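Notebook > Lab diary > Tuesday, January 16, 2024

Sleeve day, again

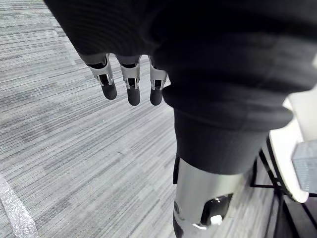

Morning: the self filter

Came in early because I wanted the quiet, and got maybe an hour of it before the heating started banging. Coffee from the machine downstairs, bad. Started with the thing I went to bed annoyed about, which is that the planner still thinks the robot's own sleeve is an obstacle.

Okay, so for future me, who will have forgotten all of this by July. The self filter takes the wrist camera's depth points and throws away whatever belongs to the robot's body. It does that by posing the body model from the joint angles and deleting points that land inside it, plus a bit of padding. Works great on bare metal! The fingers vanish beautifully, the leg vanishes beautifully, and then there's all that black ribbed knit, which isn't in the model at all. So it survives the filter, gets dropped into the occupancy map, and the planner sees a big dark lump sitting right up against the hand and says no valid start state. Every time. I must have read that line of log 28 times before lunch.

My first idea was just to crank the padding. I set it to 17 millimeters in the file and then kept nudging it up, and yes, the cuff disappears eventually, but so does anything the fingers get close to. I had it reach toward the edge of the table in sim with the big padding on and it planned straight through the corner, happy as anything. Good thing it was sim. Padding is back where it was and I've left a comment in the config telling people to leave it alone (people meaning me).

Second idea was a color mask. Dark pixels near the wrist, delete them. I knew this was dumb while I was typing it. The fingertips are dark, half of what's between the finger links is dark, the table legs are black tubing, and where the knit folds over it gets a shine on it that isn't very dark at all. So the mask ate the table legs and kept a nice bright stripe of cuff. Deleted the branch so I wouldn't be tempted.

Hauwa's idea, which is better

Hauwa Adebisi wandered over with her lunch around one and asked why I was trying to do it from a single picture. Fair question. Her thinking is that cloth on the arm mostly goes where the arm goes, so if you look at it from the wrist over a bunch of poses it stays put, more or less, while the carpet and the furniture slide past. So you don't ask what color it is, you ask whether it moves along with you. I said the folds shift around when the elbow bends. She said then give each patch a score and let the score fade. I said that's basically a background model turned inside out. She said yes, and went back to her soup.

So that's what I spent the afternoon on. I put it in as a new node sitting between the depth driver and Beller (our mapping package, named before my time and I've never gotten a straight answer about why). It keeps a small grid attached to the wrist. Each cell goes up when there's a point in it and down when there isn't, and it only counts frames where the wrist has really moved since the last one. That last part took me way too long to figure out. With the arm parked, everything in view is holding still relative to the wrist, and my first version decided in a couple of seconds that the floor was clothing. The carpet! It filtered out the entire carpet. I laughed and then I was worried, because that's exactly the kind of bug that looks like success on the dashboard - no obstacles anywhere, planner thrilled, everything green.

Replayed the bag from last week through it, 1,860 frames. Cuff gone in most of them once it had warmed up. What's left is a ragged bit along the hem when the forearm rolls, and that makes sense to me, it's the part that swings. The white table stayed in the map the whole time, legs and all, which is the thing I was most scared about.

The plastic

There's a problem I'm not going to solve this week, and that's clear plastic film. A crinkled strip of it on the carpet is murder for the depth. Some frames it's a hole in the floor, some frames it's a spike, and it changes with every tiny move of the wrist. The new node doesn't think it's clothing, good, but Beller thinks it's a small mountain range that comes and goes. The planner keeps replanning around the mountains. I clocked it at 4 replans on one short reach, and the arm would have looked drunk.

Jarnine has a median thing over time that might help. I need to ask for it nicely, I think their vendor license is per machine. Or I just drop anything under a certain height off the floor plane for arm planning, seeing as the hand has no business down there anyway. Cheap, and I'd like to do it tonight, but I promised myself no changes after five o'clock to anything that touches collision checking.

The silver leg deserves a mention too. It's so glossy that the depth on it is garbage along the highlights, and those bad points land behind or in front of the surface, so the old filter misses a few. The new node catches some of them, not all, because the highlights wander as the wrist moves. I've turned up padding for the leg links only. Feels like cheating. Leaving it.

Evening

Pushed the branch, opened the review, tagged Hauwa. She already commented on my variable names. She's right about two of them, but I'm keeping cling_score, I like it.

The Ogbonna demo build still doesn't have any of this and I'm not slipping it in. They get the old filter and a bare arm.

To do tomorrow:
- save the wrist grid at shutdown so it doesn't have to warm up from nothing
- expire the saved grid if somebody changes the sleeve (how would it know?? ask Hauwa)
- floor cutoff, behind a flag
- run the Brokitz test suite overnight, check the log before coffee
- write to Jarnine

Missed the early bus, ate crackers at my desk, got home at eight. Too tired to cook. Toast.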